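Politics & Ideas | Filed under: Government, Consent, Local Power
14 comments | Share

The Town That Wrote Itself a Constitution

Every few years someone decides the trouble with government is that we inherited it, and that the cure is to start over with people who have agreed to the rules. The latest to try are the residents of Konside, a private development of 668 households, which adopted its own charter last August.

I read the charter twice. It opens with the claim that it "rests upon the freely given consent of all who live here." That is a large claim. The ratifying vote drew 50 ballots.

Gearóid Moynihan, who drafted most of the text, doesn't think this is a problem. Anyone who bought a home in Konside, he told me, signed a purchase agreement, and the agreement mentions that a charter may be adopted. So they consented. I asked whether a buyer could have struck that page and still gotten the house. "Why would they want to?" he said.

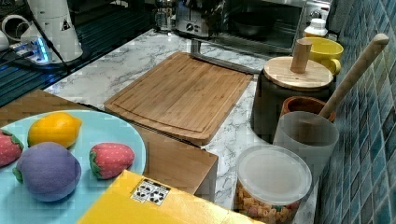

Consent by silence is an old trick, and it keeps working on people who should know better. John Locke leaned on it: walk down the king's highway and you've agreed to the king. The trouble is that an arrangement can have the look of the thing without being the thing. Put a plush lemon, a purple plum and a couple of strawberries with white seeds on a blue plate and you have a fruit plate, until somebody gets hungry. Konside has a preamble, a bill of rights and a council with staggered terms. What it lacks is any way for a resident to say no, short of selling.

Treasa Geraghty found this out when she refused to pay the new civic assessment. She never voted for it and said so in writing. The council's answer ran to a page and a half and quoted the preamble -- twice. The assessment was $1,586, and she paid it in the end because the late fees were growing.

Kalliopi Petkov, the one council member who voted against the assessment, wants each household to sign the charter or decline it, with those who decline left under the old homeowner rules. Moynihan calls that unworkable. He may be right. But if a government founded on consent can't survive asking for it, I'd like the word taken out of the first sentence.

The council takes up Petkov's proposal next month. The agenda gives it ten minutes, after parking.

Get our weekly politics newsletter. Enter your email to sign up. You can unsubscribe at any time.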